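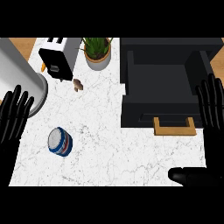
Mar 6, 2024

Lantern falloff, Grikley build 46. Radius drops in visible steps once fuel is under 10 percent. Traced it to the fuel value being rounded before it reaches the light component. Moved the rounding to the HUD only. Steps gone on my machine, Jeptoo still to check on hers.

Creature in the hold: path fails at the second ladder. Nav link was deleted in the February merge. Restored it, ran the chase five times, caught the player three. The other two it stopped at the bulkhead door and idled. Door collider is probably still the old size. Left for Nadège.

Save during flooding still loads with the water at zero. Same bug Edivaldo logged against Bostine. Compare the two save files before touching anything.

Audio: furnace loop clicks at the seam.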